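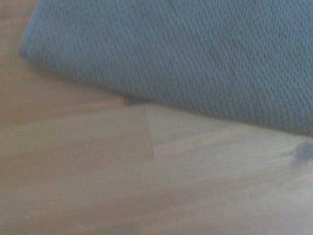
Foto: Kiran Kashyap

Técnicas de cabina I
Tema 4. La sesión de apertura: selección, volumen y paso al siguiente artista

Apuntes de clase. Completan lo visto en el aula y entran en la prueba práctica. Lo relativo a cableado y conexiones está en el tema 2 y no se repite.

4.1 Qué se entiende por apertura

Se llama apertura, o warm up, al tramo que va desde que el local abre puertas hasta que empieza el artista principal. En salas medianas suele durar 2 horas. El público llega de forma escalonada, se sitúa cerca de la barra y habla. La pista está vacía durante buena parte del tramo y eso no indica que la selección sea mala.

El error más común en alumnos de primer curso es programar para una pista llena. Se gastan los temas más conocidos en los primeros veinte minutos y después no queda recorrido.

4.2 Tempo

Se trabaja por bloques. Dentro de cada bloque el tempo se mantiene casi estable y el cambio se hace en la transición entre bloques. Conviene que el último bloque quede por debajo del tempo con el que va a entrar el siguiente artista. Si no se conoce ese dato, se pregunta antes de empezar.

Las subidas bruscas se notan más en vinilo, porque al mover el pitch cambia también la altura del sonido. En reproductor digital se puede activar el bloqueo de tono, aunque con desviaciones grandes aparecen artefactos, sobre todo en voces y platos de batería.

4.3 Volumen y ganancia

La ganancia de cada canal se ajusta con el fader arriba y la ecualización plana, escuchando el fragmento más fuerte del tema. El nivel general lo decide el técnico de sala. Durante la apertura se toca con margen: la conversación debe ser posible a distancia normal y el sistema tiene que poder crecer después.

No se compensa una pista vacía con graves. Un local sin gente refleja más y los graves se acumulan en las esquinas. Si en cabina se oye poco, se sube el monitor, nunca la salida principal.

4.4 Preparación de la maleta

Para una apertura basta con una selección de 200 temas bien conocidos. Una biblioteca grande no ayuda si no está ordenada. En clase vimos el caso de la colección de Kiran Kashyap: 3.252 archivos, con una lista aparte para aperturas dividida por energía y no por género. Para cada tema anota la tonalidad, el compás en que entra la voz y si tiene salida instrumental.

Quien trabaje con discos debe marcar en la funda el tempo medido, no el que figura en catálogos. Las agujas de repuesto van siempre en la maleta.

4.5 Ejercicio comentado: la noche Plarkia en la sala Rondonuwu

Se escuchó en clase la grabación de la apertura de julio, a cargo de Flerik. Puntos que deben quedar en los apuntes:

El primer bloque no tiene percusión completa. Entra con bajo y teclado y deja pasar tres temas antes del primer bombo continuo.

Las mezclas son largas y se hacen casi siempre por medios y agudos. El cambio de graves llega al final, en comienzo de frase.

Hay un fallo de cuadre en el segundo bloque. Flerik lo resuelve bajando el canal entrante, corrigiendo en auriculares y volviendo a entrar en la frase siguiente. Es preferible a corregir con el plato mientras suenan los dos temas.

El cierre es un tema sobrio, con salida larga de batería. Jornen, que tocaba después, pudo mezclar encima sin cortar.

4.6 El relevo

El relevo se acuerda antes de la sesión. Hay tres opciones: mezcla directa sobre el último tema, corte con silencio o pieza de transición elegida por quien entra. Quien abre deja libre un canal, devuelve la ecualización a cero, quita los efectos y retira sus auriculares en cuanto el otro tiene el control. Si hay retraso se sigue tocando en el mismo nivel de energía, y para eso se reservan cuatro o cinco temas que no estaban en el plan.

No se tocan temas del artista principal ni sus éxitos recientes de sello. Tampoco se pide alargar el turno delante del público.

4.7 Práctica

Preparar una apertura grabada de una hora, sin edición posterior, con la lista de temas en el orden en que suenan y el tempo de cada uno. Se entrega en WAV o AIFF. Plazo: 15 de agosto.

Se valora la continuidad entre bloques, el control de ganancia y el cierre. La dificultad técnica de las mezclas no suma puntos. Los errores de cuadre restan solo si no se corrigen.

Para el tema 5, traer escuchados dos discos de larga duración y anotadas sus frases de entrada y de salida.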